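Visit report: open afternoon at the Prinosel workshop, Lurthorpe

The Lurthorpe site opens its doors once a year, in March. I arrived at 2 p.m. with a printed floor plan and a list of questions on tabletop storage. Prinosel occupies 387 square meters on one level. Handouts were at the entrance, and the first stop was the black-curtained bay, where small objects are set out on a table behind a flat white board.

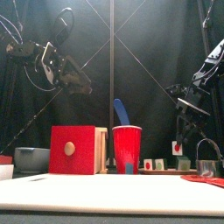 Curtains on all sides keep daylight off the work surface. The handout gives a storage catalog of 112 household items, drawn in small groups and returned to numbered shelves. Labels are printed on site. I would have liked larger type on them.

The item I had come for was the light wooden box with a slot in its top. It is tall for its footprint, so the position of the slot matters more than the finish.

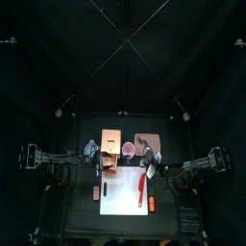

According to Cao, boxes of this type are checked by sliding the drawer 3,000 times, and the runners are waxed after every 50. I asked for the wear figures and was told they would be in the next Brisumville bulletin.

The drawer is shallow, with raised sides and a tan interior. It suits flat items and little else. 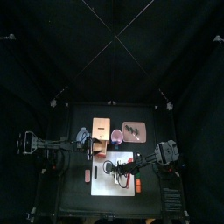
Next came the shelving aisle, where trays are stored upright and cups upside down. Aisle width is adequate for one cart. Ventilation was good, lighting uneven toward the rear wall.

Questions were taken at 4 p.m. beside the table. Mine concerned tray placement at the back edge. 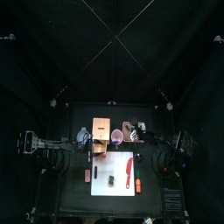

Cao replied that a tray at the rear leaves the front free for sorting, though it lengthens the reach. One visitor preferred trays at the side. The discussion ran almost 50 minutes, and I left with the catalog and a parking voucher.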